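How to Ripen Fruit at Home Without Losing Half of It

I used to bring fruit home on shopping day, pile it all into the big bowl, and then wonder why the pears were hard as stones one evening and brown mush the next. If that sounds like your kitchen, pull up a chair. A little sorting when you unpack goes a very long way, and none of it calls for special equipment.

Start by dividing what you bought into two groups. Bananas, pears, peaches, avocados, mangoes and plums will keep ripening after they're picked. Grapes, cherries, strawberries and citrus won't get any sweeter, so those can go straight into the fridge (although I do leave a few oranges out, just for the cheer of them). 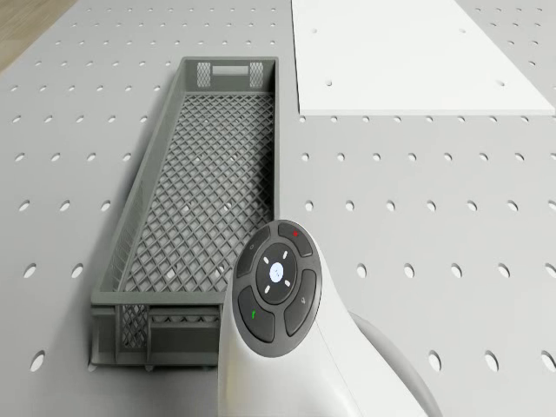
Next, find a shady spot with moving air. My own fruit sits on a shelf in the pantry, away from the stove and well out of the afternoon sun. Spread everything in a single layer if you have the room, stem side down for peaches and plums. Fruit that leans on other fruit bruises where it touches, and a soft spot on a peach can spread overnight in June.

To hurry something along, put it in a paper lunch bag with a ripe apple and fold the top over loosely. The apple gives off ethylene gas, and the bag holds it close. Check after a day, then again in the evening, and keep checking. An avocado that was hard at breakfast can surprise you. I don't like plastic for this — it traps moisture, and the skins go slimy.

Pears are the fussy ones. Press gently right beside the stem, and when that part gives a little, the pear is ready, even if the rest still feels firm. My neighbors over in Chisholm swear by chilling theirs for 2 days first and then bringing them out to ripen, and after a whole season of doubting them I've come around to it.

Once anything is ripe, eat it or move it to the fridge, where you'll usually gain a few more days. Let it sit out for 20 minutes before serving and the flavor comes right back.
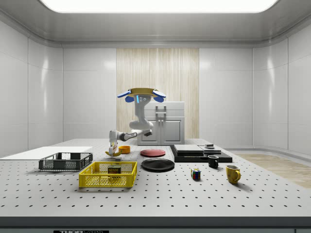
Can I put ripe bananas in the refrigerator?

Go right ahead, as long as they're already as ripe as you like them. The peel will turn dark, but the inside stays pale and pleasant for several days. Green ones should stay on the counter, where it's warm enough for them to finish.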